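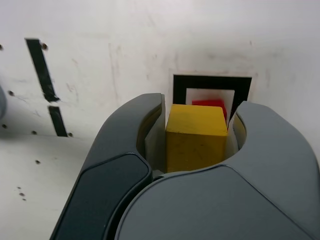
Shop and Workshop Assistant (part-time), Cabello Toys, Mosta

Cabello is a small family company. We repair and sell used wooden toys, and we lend play boxes to 228 kindergartens and parent groups. Our present assistant leaves us in July, and we are looking for a friendly person to take over the work.

Your tasks:
Receiving the boxes which come back and checking that they are complete
Cleaning, sanding and small repairs
Helping customers in the shop on Saturdays
Writing short e-mails to the kindergartens

What we ask:
You like to work with your hands and you are patient with children and with parents. Experience with wood is welcome, but Mutua Rotich will teach you the repairs during the first weeks. You should be able to lift a full box. A driving license is a plus.

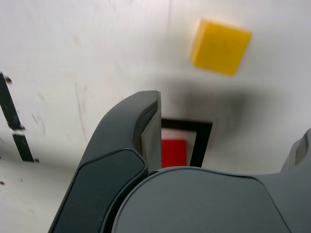 Yellow cube above a black tape square on a white tabletop.

What we offer:
20 hours per week, with a monthly pay of 1,466 before tax. The contract is for one year and it can be made longer. You get a discount in the shop and a free bus ticket.

Please send a short letter and your resume to Akinyi Odera at the shop, by post or by hand. We do not need a photo. If you have questions, please ask for Akinyi at the counter, best in the morning.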